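Newsletter für die Belegschaft, Ausgabe Januar

Zuletzt aktualisiert: 13. Januar 2023

Greifer in der Hand, Rucksack auf dem Rücken: Was sich im Haus durch die Automatisierung ändert

Seit November läuft bei Clineven der Aufbau des neuen Arbeitsbereichs, intern Plaso genannt. Viele von euch haben die Leute mit den Rucksäcken schon gesehen und gefragt, was dort gemacht wird und was das für die eigene Stelle heißt. Wir haben mit der Projektleitung, mit zwei Kolleginnen aus der Konfektionierung und mit dem Betriebsrat gesprochen. Einiges ist entschieden, anderes noch nicht. Beides steht in diesem Beitrag.

Worum es geht

In der Konfektionierung werden kleine Teile sortiert, in Taschen gepackt, umgelegt und für den Versand bereitgestellt. Ein Teil dieser Handgriffe soll später von Roboterarmen übernommen werden, zunächst am Packplatz 3. Die Arme liefert die Firma Sarnero. Programmiert werden sie nicht Bewegung für Bewegung. Sie lernen aus Aufnahmen von Menschen, die dieselben Handgriffe mit einem Handgreifer ausführen. Der Handgreifer hat ähnliche Backen wie später der Roboter, und eine Kamera am Gerät zeichnet auf, was beim Zugreifen passiert.

Humaira Bukhari leitet das Projekt. Sie rechnet damit, dass für eine einzelne Aufgabe 400 brauchbare Durchgänge nötig sind, bevor sich ein Versuch am Arm lohnt. Für die schwierigeren Aufgaben, vor allem für alles mit weichem Material, hat sie 700 angesetzt. Ein Durchgang ist einmal die ganze Aufgabe von der Ausgangslage bis zum Ablegen. Wird zwischendurch etwas fallen gelassen, wird der Durchgang trotzdem gespeichert, aber gesondert gekennzeichnet.

Wer die Aufnahmen macht

Die Aufnahmen machen Beschäftigte aus dem Haus. Das war eine Bedingung des Betriebsrats, und die Geschäftsführung hat sie übernommen. Gemeldet haben sich vor allem Kolleginnen und Kollegen aus der Konfektionierung und aus der Retoure. Die Zeit zählt als normale Arbeitszeit und wird mit der Zulage für Einarbeitung vergütet. Eine Schicht mit dem Greifer dauert höchstens 70 Minuten, danach ist Wechsel.

Uzma Shaikh arbeitet seit sechs Jahren am Packplatz und ist seit der ersten Woche dabei. »Am Anfang ist man langsam«, sagt sie. »Mit den Fingern spüre ich, ob eine Tasche richtig sitzt. Mit dem Greifer muss ich hinschauen. Nach ein paar Tagen ging es, aber ich packe damit immer noch nicht so schnell wie mit der Hand.« Das Gewicht störe sie weniger als die Haltung. Man halte den Unterarm anders als sonst, und das merke man abends in der Schulter. Die Wechselzeit wurde deshalb nach den ersten beiden Wochen verkürzt, vorher waren es zwei Stunden am Stück.

Sobia Tarar aus der Retoure hatte zunächst abgelehnt und macht jetzt doch mit. Sie wollte wissen, wie das Gerät arbeitet, das später neben ihr stehen soll. Ihre Kritik betrifft die Planung: In den ersten Wochen wurde oft erst am Morgen bekannt gegeben, wer bei Plaso eingeteilt ist, und in der Retoure fehlte dann jemand ohne Ersatz. Seit Dezember hängt der Plan eine Woche vorher aus.

Gearbeitet wird an normalen Tischen und auf wechselnden Höhen, mal im Stehen, mal in der Hocke. Die Arme sollen später auch dann zurechtkommen, wenn eine Tasche nicht genau dort liegt, wo sie gestern lag. Deshalb werden Tische verschoben und Gegenstände getauscht, und mehrere Leute nehmen zur gleichen Zeit an verschiedenen Stellen im Raum auf.

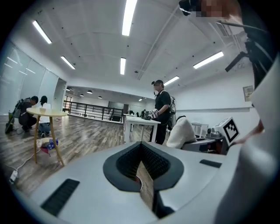 Was mit den Aufnahmen geschieht

Dazu kamen die meisten Fragen. Die Kameras sind auf die Greifbacken gerichtet, erfassen aber auch den Raum und damit andere Personen. Gesichter werden vor der Weitergabe an Sarnero unkenntlich gemacht. Ton wird nicht aufgezeichnet. Die Aufnahmen dürfen nicht zur Leistungs- oder Verhaltenskontrolle verwendet werden, das steht so in der Betriebsvereinbarung unter Punkt 4. Auswertungen nach Person gibt es nicht, auch nicht intern. Die Durchgänge werden nach Aufgabe und Tag abgelegt.

Wer nicht aufgenommen werden möchte, muss den Raum während der Aufnahmezeiten nicht betreten. Der Durchgang zur Werkbank bleibt offen, alternativ geht es über das Treppenhaus Süd. An der Tür hängt jeweils der Aufnahmeplan für den Tag. Wer versehentlich durchs Bild gelaufen ist und das gelöscht haben will, meldet sich mit ungefährer Uhrzeit bei der Projektleitung. Bisher gab es zwei solche Meldungen, beide sind erledigt.

Was sich an den Arbeitsplätzen ändert

Der erste Arm soll im zweiten Quartal am Packplatz 3 aufgestellt werden, und zwar im Probebetrieb. Das heißt, die Schicht bleibt in voller Stärke besetzt. Der Arm übernimmt das Umlegen und das Einlegen der Beutel. Kontrolle, Etikett und alles, was klemmt oder falsch geliefert wurde, bleibt bei den Beschäftigten. Über weitere Plätze wird frühestens im Herbst gesprochen.

Betriebsbedingte Kündigungen im Zusammenhang mit Plaso sind in der Vereinbarung bis Ende 2024 ausgeschlossen. Für die Zeit danach gibt es keine Zusage. Bushra Tanoli vom Betriebsrat möchte, dass das auch so im Newsletter steht. »Wir haben zwei Jahre, und in dieser Zeit muss klar werden, welche Arbeit wegfällt und welche dazukommt. Im Moment kann uns das keiner sagen, Sarnero auch nicht.« Der Betriebsrat verlangt für das zweite Halbjahr eine schriftliche Aufstellung der betroffenen Tätigkeiten. Die Geschäftsführung hat dem im Grundsatz zugestimmt, ein Termin steht noch aus.

Neu entstehen sollen zunächst zwei Stellen für die Betreuung der Arme. Sie werden intern ausgeschrieben, eine technische Ausbildung ist nicht Voraussetzung. Die Schulung dauert nach jetzigem Stand drei Wochen und findet teils im Haus und teils bei Sarnero statt. Fahrtzeit und Unterkunft werden übernommen. Die Eingruppierung wird noch verhandelt. Die Projektleitung sieht sie eine Stufe über dem Packplatz, der Betriebsrat fordert zwei.

Was noch nicht gut läuft

Kabel auf dem Boden waren bei der letzten Begehung ein Thema. Die Ladeplätze für die Geräte sollen an die Wand verlegt werden, die Haustechnik hat den Auftrag. Bis dahin bitte beim Durchgehen auf Steckerleisten achten und nichts darauf abstellen.

Die Rucksäcke gibt es bisher nur in einer Größe. Für kleinere Kolleginnen sitzt der Hüftgurt zu tief, und dann hängt alles an den Schultern. Zsófia Gulyás von der Arbeitssicherheit hat zwei andere Modelle zur Probe bestellt. Wer sie testen will, kann sich bei ihr eintragen, die Liste liegt im Büro neben der Erste-Hilfe-Station. Sie bittet außerdem darum, Beschwerden in Hand, Ellbogen oder Schulter sofort zu melden und nicht bis zum Ende der Woche zu warten. Eine Pause vom Greifer ist jederzeit möglich und wird nicht begründet.

Auch beim Aussortieren der Durchgänge gibt es Rückstand. Derzeit schauen zwei Personen die Aufnahmen durch und markieren, was unbrauchbar ist, zum Beispiel wenn ein Ärmel die Kamera verdeckt. Das soll künftig auf die Teilnehmenden verteilt werden, jeweils in der letzten halben Stunde der Schicht. Frau Shaikh findet das richtig, weil man beim Anschauen sehe, was man beim nächsten Mal anders machen müsse.

Termine und Ansprechpersonen

Die nächste Einweisung für neue Teilnehmende findet Anfang Februar statt, Anmeldung über die Schichtleitung. Mitgebracht werden muss nichts, feste Schuhe sind wie überall Pflicht. Fragen zum Projekt beantwortet Humaira Bukhari, Fragen zur Betriebsvereinbarung Bushra Tanoli. Die Vereinbarung liegt im Betriebsratsbüro aus und kann dort auch auf Urdu und Ungarisch mitgenommen werden.

Im März wird Packplatz 3 für den Umbau drei Tage gesperrt. Die Schicht weicht in dieser Zeit auf die Plätze 5 und 6 aus, der genaue Zeitraum folgt per Aushang.

3 Kommentare · Beitrag teilen

Sie erhalten diesen Newsletter als Mitarbeiterin oder Mitarbeiter von Clineven. Einstellungen ändern | Abbestellen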